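Stalcombe Flats

Stalcombe Flats is a rural and light industrial district on the southern side of Clestport. It covers 1399 acres of former dairy land between the Fanivdale road and the river, and is divided into 78 titles. Most of the land is still grazed or cropped, but the northern blocks are zoned for warehousing and small manufacturing.

History

The district was farmed as a single holding until the death of its owner, Fulvio Pagano, whose heirs split it into eight farms. The boundaries of these farms followed the drainage ditches instead of the survey lines, and several disputes over access went to the county court. Most were settled by easements that remain on the titles. One of them, the Pagano Lane easement, still gives three properties their only legal route to the paved road.

Dairying declined after the Clestport creamery closed. Two of the farms were bought by the Caruso family, who moved to beef cattle and hay, and the others were leased for corn and soybeans. The old milking sheds were mostly pulled down for their timber. One stands on the Caruso property and is used to store machinery.

Zoning

The northern part of the district was rezoned after a request from landowners led by Edem Essien. The county planner at the time, Giorgia Cirillo, recommended that industrial use be kept to the land above the flood line, and the final map follows her report closely. Lots in this area must be at least two acres, and buildings may not be taller than 35 feet. Retail sales are limited to goods made on the site.

South of the flood line the land is zoned agricultural, with one house allowed per title. Applications to subdivide have been refused several times — the most debated was a plan by Arash Rostami for a group of rural homesites along the river.

Land and water

The soils are dark clay loams over gravel. They hold water well but are slow to drain in spring, and the lower paddocks are often too soft for vehicles until May. Stock water comes from shallow wells and from a shared pump station with a tank of 3000 gallons. Properties on the industrial side are connected to the Clestport main.

Access and services

Pagano Lane is graded by the county as far as the second cattle guard. Beyond that point, upkeep falls to the owners under the terms of the easement. A school bus stops at the Fanivdale road corner, and trash is collected on Wednesday. The nearest stores, clinic and feed supplier are in Clestport.

See also: Clestport; Fanivdale road; Pagano Lane easement

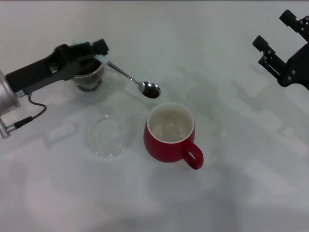 A red mug, a small clear glass cup and a shallow glass dish on a white tabletop.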